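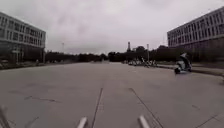
Figure 1. The plaza between the two long buildings, robot's-eye view, with a scooter rider on the right.

Can It Fetch Lunch Yet? Errand Running With a Campus Robot
Project report, 5 November 2023
Shengli Lu

1. What we wanted to know

Our section was told to pick a chore and find out if a machine could do it. Other groups picked folding towels and restocking shelves. We picked carrying lunch, partly for scientific reasons and partly to avoid folding towels in public.

The chore is small. A bag of food leaves the counter at Punano, the sandwich place on the far side of the plaza, and ends up at the door of our lab. A hungry student does this without thinking, often while looking at a phone. We wanted to see how much of it our robot, Feltemine, could do without a student walking next to it looking worried.

2. Setup

Feltemine is a wheeled base we inherited from last year's group, along with their wiring and a note that said "sorry." It has one forward camera, mounted low. We wrote the path follower ourselves and used the stop-and-wait code from the February version, because our own stop-and-wait code mostly waited.

The load was one paper bag with a sandwich and a bottle of water. After the first week we switched to a sealed bottle. We ran 60 trips, all in daylight, and scored each one on whether the lunch got to the door and whether a person had to touch the robot on the way. Touching included nudging with a foot, which one team member argued should be its own category.

3. The crossing

Open concrete turned out to be the part we worried about most and needed to worry about least. The slabs are big and flat and there is plenty of room. What bothered the path follower was the floor pattern. The seams are dark and straight, and they run off toward the trees looking exactly like the sort of thing a line follower would like to follow. There is a crack on the left, too, which the early software treated as a cliff.

Scooters were the other issue. They come along near the curb at speeds the robot finds upsetting. Our rule was to stop for anything moving and start again when it was gone. This is safe. It is also how you end up with a robot standing in the middle of an empty plaza, being polite to a rider who left long ago. We fixed the timer in week 6.

4. Results

The robot reached the lab door with lunch on 100 percent of the trips in which somebody else opened the door to the building. On its own it has no opinion about doors. It also cannot pick up the bag, pay, or tell the person at the counter that the order is wrong.

Of the 60 trips, 5 had no human contact between the counter and the building entrance. All of those came after we taught the software to ignore seams. The rest needed at least one touch, usually at the curb. We had planned the route to avoid the curb. The robot had other plans.

5. Discussion

Dr. Oyewole asked in our review if this counts as doing the chore. Our answer is that it does the middle of the chore. The start and end still take a person with hands, and that person could have walked over and gotten the sandwich.

Distance is not really what makes fetching lunch work for a robot. Handles, counters and a step a few inches high are. The Cornance group had the same trouble with their mail cart and solved it with a ramp, which we think is cheating and would like to borrow.

6. Next steps

Add a bumper sensor that reports which side was hit. Try the route at dusk. Ask Punano if they would put the bag on the robot themselves, which they have so far agreed to do only when the line is short. Replace the left wheel.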